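The Box on the Bed

My aunt left me the contents of her nightstand. The apartment in Cillbridge went to my cousin, the savings went to a home for elderly donkeys, and the nightstand itself went to the woman downstairs, who had admired it. I got what was in it and on it, "and anything else of that kind," which the lawyer read out in a voice he must have been saving for the purpose.

It was September. I took the bus to Cillbridge, 30 stops, with an empty suitcase, and my cousin met me at the door with a measuring tape in her hand. She had been measuring for curtains. She hugged me with the tape still out and I felt it go down my collar.

"It's all in the bedroom," she said. "I haven't touched a thing."

She had touched a thing. The nightstand was gone, for a start, and there were four little dents in the carpet where it had stood for as long as I had been alive. Everything that had lived in it was now in a cardboard box on the bed, on top of the quilted pad with the purple roses. My aunt had loved that pad. She bought it from the Bremine catalog, back when you could still telephone a person at Bremine and complain to her, and she complained until they sent her a second one free. The second one was never opened. I asked my cousin where it was and she said, what second one.

"Do you want coffee while you go through it?" she asked. "Or will it not take that long?"

I said I would have coffee.

I should explain that my aunt and I were not close in the way people mean it. I visited twice a year. We watched the Orness channel together, a station that showed nothing but bowling and old courtroom dramas, and she held the remote the entire time with her thumb raised, like somebody waiting to set off a charge. In all those years she never once gave it to me. When she went to the kitchen she took it with her. I could hear her in there trying to open the refrigerator with her elbow.

So I knew what I was looking at when I looked into the box. 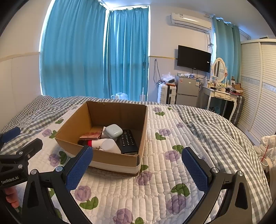 I picked up the remote first, naturally. It was lighter than I had expected. I pointed it at the television on the wall and pressed the volume, and my cousin, coming in with the coffee, asked what I was doing.

"Turning it down," I said.

She put the cup on the windowsill and stood there. She wanted the room. I don't blame her for it -- she had a painter coming at two, and he charged 620 for a bedroom whether or not there was a niece sitting in it. She watched me the way you watch a person who has stopped in the supermarket aisle to read the back of the soup.

"You know the television's gone," she said.

"Where did it go?"

"Chmielewska's." That was the secondhand place on the corner, where my aunt had bought the television in the first place. They had given my cousin twenty dollars for it. They had asked whether there was a remote, and she had told them, truthfully, that it belonged to somebody else.

I thought about this while I drank the coffee. It was bad coffee. My aunt's had been worse, and she had served it in a glass, on the grounds that cups hid things.

"What would they have given you with the remote?" I asked.

My cousin looked out of the window. "Thirty-five," she said.

So there it was. I had an inheritance after all. It came to fifteen dollars and I could have carried it down the street in one hand. The donkeys, I learned later, got 2,140, and sent a card with a hoofprint on it.

I did not go to Chmielewska's that day. I told my cousin I would need the box as well as what was in it, and she said the box was hers, it was from the move, and then she heard herself and said to take it. The suitcase went home empty inside of nothing and weighing just as much as it had on the way there. I held the box on my lap for all 30 stops. A boy across the aisle leaned over to see in, and I tilted it away from him without thinking.

At home I put the box on my own bed, and then it seemed wrong there, so I put it on the chair. I have my own television. The remote does nothing to it. I have tried every button, including the ones she never used, and I have changed the batteries, which cost me more than I care to say given the total size of the estate.

In the evenings I hold it anyway. There is bowling on one of the high channels, up past 100, if you're willing to go through all the shopping to get there. I find it with the other remote and then I put that one down and pick up hers.

My cousin came to see me just before Christmas. She sat at the far end of the couch and looked at the bowling for a while, and then she asked, very politely, whether there might be anything else on.

I took it with me when I went to make the coffee.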